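Tolar Fit-Out Group
Minutes of the August progress meeting, enclosure and storage items
Held in the Wostine building, ground floor meeting room, 2:00 p.m.
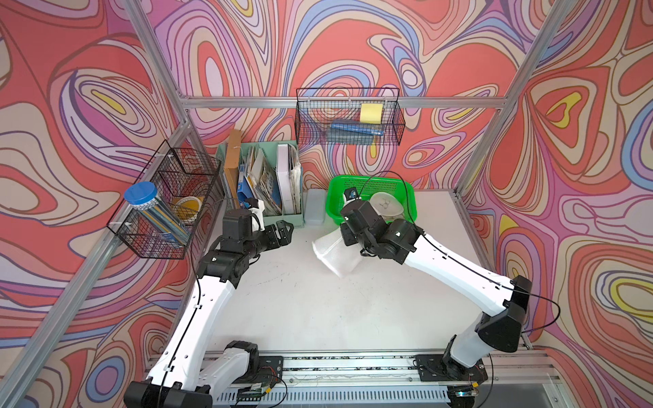
Item 2. White worktop, patterned wall lining and side basket.

Present: fit-out, purchasing, facilities, finishes. Apologies received from electrical.

1. Minutes of the previous meeting

Accepted with one correction. Under item 4, "wall panel" should read "wall lining". The panel and the lining are ordered separately and carry separate part lines. Purchasing asked that the two terms be kept apart in all later papers.

2. Enclosure lining

2.1 Finishes reported that the lining is up on the left, back and right walls. The pattern is the marbled contour design in coral, salmon, lavender, purple, periwinkle and cream, with small areas of lemon yellow. It was selected at the June meeting from the Nellomari sample book.

2.2 Facilities asked whether a plain gray lining had been priced. It had. The price difference was small and the group had already voted. The item was not reopened.

2.3 Pattern matching at the corners was discussed. The contour bands do not repeat on a short interval, so a mismatch at a corner is hard to pick out at normal viewing distance. Finishes will accept the corners provided the edges are flat. Any lifted edge is to be re-glued and rolled, then left overnight before inspection.

2.4 One spare roll is to be kept. Purchasing holds it on the upper rack and will mark it with the batch number. Later batches may differ in the coral and salmon tones, and the supplier does not guarantee a match.

3. Rails

3.1 The aluminum rails stay in their natural silver finish. A proposal to paint them white to match the tabletop was withdrawn. Paint in the slots would interfere with the clips and would have to be scraped out at each change of position.

3.2 The rail across the back wall stays at mid-height. A request to raise it by 50 mm was considered. Finishes noted that the lining behind the rail has not been checked for marks, and moving the rail could expose them. Decision: no change this quarter.

3.3 Fasteners on the diagonal rail on the left are to be checked for torque before any more weight is hung there. Facilities to do this and enter the result in the log. The log currently has no column for torque — fit-out will add one.

4. Baskets

4.1 The black wire mesh basket on the left hangs from the diagonal rail on small white clips. Purchasing asked whether the clips could be had in black. The supplier lists them in white only, in packs of 100. Agreed to stay with white.

4.2 Load limit for the hanging basket. Stamatopoulos, who supply the clips, have not yet sent the load sheet. Until it arrives the basket is for light goods only: empty bags, cloths, labels. No tins, jars or tools.

4.3 The green basket keeps its place toward the back of the table. A suggestion to swap it for a third black one was not supported. The two colors make it simple to write instructions ("green" and "black") without a diagram.

5. Mesh bags

5.1 The white mesh bags were discussed as the standard pouch for small loose items. The fabric is soft and see-through enough that contents can be checked without opening the bag. Against this, white on a white tabletop is easy to overlook when a bag is lying flat.

5.2 Options put forward were a colored drawstring or a sewn tag. The tag was preferred. Purchasing to get three samples and bring them to the next meeting.

5.3 Washing. Bags are to be washed cold and dried flat. One department had been using the dryer and reported shrinkage at the seams. The instruction sheet will be amended.

6. Tabletop

6.1 White surface to be wiped down at the end of each shift with the neutral cleaner. Abrasive pads are not to be used. Facilities will remove the green scouring pads from the supply cupboard.

6.2 Fit-out asked for placement marks on the surface for the baskets. Finishes objected to tape, which leaves residue. Deferred.

7. Actions

Purchasing: tag samples for mesh bags; batch number on spare roll; chase load sheet.
Facilities: torque check on left diagonal rail; remove scouring pads.
Fit-out: torque column in log; amended washing instructions.
Finishes: inspect corners; propose a marking method that leaves no residue.

8. Any other business

The Wostine room is not available next month in the afternoon. The next meeting will start at 9:30 a.m. in the same room.

Meeting closed 3:10 p.m.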